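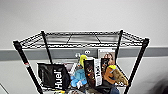
Wire shelving, top tier clear, soft goods on the lower one.

Drastell storage notes, README
Maintained by Liv Halvorsen

858 entries on shelves and baskets being filled and emptied. I doubt the "tidy" score means much: Folke Løken and I disagreed on 107 of them. 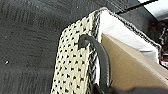

Container names are the weak spot. Valter wrote "basket" for anything with sides. A white fabric liner inside a woven one got its own entry under "cloth", and I have not fixed that everywhere. Don't trust counts by material.

Cardboard boxes and perforated metal share one tag, "surface", which I argued against.

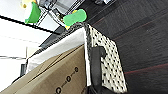 Known problems

Wedthorpe entries use the old names. 5 have no name.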